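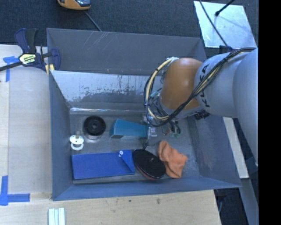 Home Files Issues Wiki Releases

Search this project... Go

Skuketti

Recipe text from community cookbooks, typed up and lined up so the ingredient amounts can be compared. English only. Mostly baking, a lot of casseroles, one whole booklet of pickles.

Current version is the one dated 2025-05-23. Older one from November is still in the archive folder, don't use it, the fractions are broken.

What's in it

1,000 recipes from 44 booklets. Church groups, school fundraisers, two bowling leagues, a garden club, and the Shenoy Grange booklets, which are the best ones by a mile – clean type, real page numbers, an index that matches the pages.

One row per recipe. Plain CSV, UTF-8, comma separated, quotes around anything with a comma in it. Opens fine in a spreadsheet but watch out, see Gotchas.

Columns

id – booklet code plus page plus position on page. Stable. Won't be renumbered.
title – as printed, spelling mistakes kept
section – as printed ("Meats", "Main Dishes", "Men's Corner", whatever they had)
ingredients_raw – the ingredient list exactly as printed, line breaks turned into semicolons
ingredients_clean – one amount, one unit, one thing, repeated
method – the instructions, no editing except hyphens at line ends
oven_f – oven temp in Fahrenheit if there is one. Words like "moderate" go in oven_word instead
oven_word – see above
serves – text, not a number. "A crowd" is a real value
notes – ours, not theirs

No contributor names anywhere. They were printed under nearly every recipe in the booklets and we took them all out, including from titles, so you get "[name]'s Best Ever Bars" in a bunch of places. Please don't go looking them up and putting them back.

How it got made

Scanned flat at home, OCR, then read against the page by hand. Two passes. The first pass caught most of the junk, second pass was just for numbers. Fractions are where OCR really falls apart: 1/2 comes out as 12, or as a V and a 2, and then somebody's cookies have twelve cups of shortening.

The cleanup script is called venum and lives in tools/venum. It does units and fractions and nothing else. Needs Python, no other packages.

 python tools/venum/run.py raw/ clean/

It will stop on the first thing it can't parse. That's on purpose. Fix the line in raw/ and run it again, or add the unit to units.txt if its a real unit.

Units

Longest section becuase it's the one people write to us about.

Cups, teaspoons, tablespoons: normalized to cup, tsp, tbsp. Fine.

"Can" and "package" with no size: left alone. unit is "can", size is blank. We did try filling in sizes from other recipes in the same booklet and it went badly, soup was ok but pineapple was all over the place. Took it all back out. That's why the November file has a can_oz column and this one doesn't.

"Butter the size of an egg": unit is "egg-size", amount is 1. Same idea for walnut. Not converted. If you want grams you'll have to pick your own egg.

"Scant" and "heaping": kept in front of the unit, like "heaping tsp". Strip them if you don't care.

"Oleo" is kept as oleo. Don't merge it into butter, the people who wrote both in the same recipe meant both.

Flour "to make a stiff dough" has no amount. Blank, with the phrase in notes.

Gotchas

Spreadsheets turn 3-4 into a date. Import that column as text or you'll get eggs in March.

Duplicates. Same recipe shows up in several booklets, sometimes word for word. Left in. There's a file dupes.csv with 80 pairs we're sure of. More than that in there, didn't get to the rest.

Crossed out lines. A few booklets had pencil changes from whoever owned them. Printed text goes in the row, pencil goes in notes with "pencil:" in front. Some of the pencil is better advice than the recipe.

Booklet GC2 is missing pages from the middle. The copy we had came that way. If you have a full one, please open an issue.

Canning and pickling recipes are here as old text. Do not can from them. Times and acid levels aren't checked against anything current and some are plainly too short.

Splits

There's no train and test split. Somebody asked. If you're going to make one, split by booklet and not by row – see duplicates.

Good for: looking at how amounts and ingredients vary from booklet to booklet, testing a recipe parser, finding a bar cookie. Not much good for: nutrition numbers, anything about how all Americans ate. It's the booklets that turned up at sales and in a couple of boxes from relatives. Heavy on the Midwest, light on everything else.

The Cernik list

cernik.txt is a list of ingredient names and the spellings that go with them (catsup/ketchup, cocoanut/coconut, and so on). One entry per line, main spelling first. Started as a separate project, got folded in here. Can be used on its own.

Known problems

- serves is empty more than it should be, the first pass skipped it when it was printed at the bottom
- oven_word has "mod." and "moderate" both, needs merging
- section for the bowling league booklets is mostly guesswork
- 80 rows still have an unchecked method. Marked "unread" in notes. Numbers in those are checked, just not the sentences

Fixing

Open an issue with the id and what's wrong. One issue per recipe please, the long lists get lost. Corrections go in the next version, with a line in CHANGES.

Use

Cleaned columns, script and the Cernik list are free to use, say where you got them. Printed text belongs to whoever it belongs to. If one of the booklets is yours and you want it out, open an issue and it comes out.

Wiki Releases Back to top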